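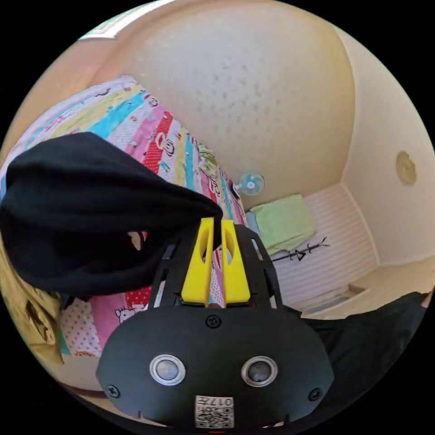 Lenonley supplies bedding, small fans, coat racks and folding blankets for children's rooms, guest rooms and short-stay lodging. The range is meant for rooms in which one piece of furniture, the bed, takes up most of the floor and sets the colors for everything else. The Lenonley Striped Quilt is the principal article in the range and is shown on a bed, with its bands of pink, red, yellow, turquoise, white and green and its small printed monkey faces. A light green blanket, folded, rests near the far end of the room, close to a small desk fan with a white cage and teal blades. Customers who order for several rooms usually begin with the quilt and choose the remaining pieces to match one of its bands.

Striped Quilt, Children's Pattern

The quilt is a printed, filled bed covering for year-round use. The pattern combines plain colored stripes with character prints, among them the monkey faces and a cat on a pink stripe, and a red section with polka dots. The stripes run across the full article and do not repeat at the same interval, so two quilts placed side by side will not line up exactly. This is a feature of the pattern and is not accepted as grounds for return.

The face and the backing are cotton. The filling is polyester, stitched through at regular intervals to keep it from gathering at the foot of the bed. The quilt weighs 3000 grams in the larger size. Purchasers who need a lighter covering for the summer should ask for the unfilled version, available from June while stocks last.

Sizes: single, small double, double
Face and backing: cotton
Filling: polyester
Weight, double: 3000 g
Closure: none (the quilt is finished with a sewn edge and does not take a cover)
Ordering unit: one piece

Matching pillowcases are sold separately. Plain pillowcases in olive green or pale yellow are also held in stock and may be combined with the quilt. The catalog lists 13 plain colors in total, of which olive green is the most frequently ordered by lodging houses.

Folding Blanket, Light Green

The folding blanket is intended as a second layer or as a spare kept within reach of the bed. It may be stored on a shelf, a bench or any low surface that is clean and dry. The fabric is a brushed weave at 300 grams per square meter. Folded in thirds and then in half, it fits the shelves of the Carkov low cabinet with room for a second blanket on top.

The blanket is supplied in light green, gray and cream. Slight differences in shade may occur between deliveries. Institutions that require a uniform appearance throughout a building are asked to place the full quantity in a single order and to state this requirement on the order form.

Desk Fan

The desk fan is suited to small rooms and to rooms with sloping or curved ceilings, where a ceiling fan cannot be fitted. It has three speed settings and a fixed base. The cage is removed with one screw for cleaning. Before cleaning, the fan must be switched off and unplugged.

The fan should stand on a firm, level surface at least one meter from the bed. Hanging fabric, including curtains, coats and loose bedding, must be kept away from the cage. In rooms used by children under 6 years of age, the fan should be placed out of reach and the cord led behind the furniture.

Colors: white cage with teal blades; white cage with gray blades
Speeds: three
Cord length: two meters
Ordering unit: one piece, boxed

Coat Rack, Black

The coat rack is a free-standing metal article with hooked arms. It is delivered in sections and assembled with the key provided. Assembly is easiest with the rack on its side, and the base should be attached last. Once upright, the load should be spread evenly among the arms. Wet coats should be hung on the lower arms.

The rack may be fixed to the wall with the Trindavetti bracket, which is recommended for children's rooms and for corridors. The bracket is not suitable for slatted paneling unless a backing board has been fitted behind it. Purchasers who are uncertain about the condition of a wall should consult a qualified installer.

Care of Textiles

The quilt may be machine washed at 30 degrees on a gentle cycle. Dark articles should be washed separately. The use of bleach will damage the printed characters, and the red polka-dot section in particular should be kept away from stain removers. The quilt should be dried flat or over two lines, and shaken at intervals so that the filling dries evenly. Tumble drying is permitted at low heat.

The folding blanket may be washed at 40 degrees. Some loose fiber will come away in the first wash. The blanket should not be ironed.

Ordering and Delivery

Orders from institutions are handled by Khadija Ghoneim, contract sales. Private customers may order through any Helmy store or through the online catalog. Fabric samples are sent on request and need not be returned.

Delivery takes about two weeks for articles in stock. The coat rack and the desk fan are shipped from a separate warehouse and may arrive before or after the textiles. No additional delivery charge applies in such cases.

Questions concerning spare parts, including fan cages, rack arms and wall brackets, should be addressed to Abdelkrim Fahmy, customer service. Please state the article name, the color and the month of purchase.

Related articles: Carkov low cabinet, Trindavetti wall bracket, plain pillowcases, unfilled summer quilt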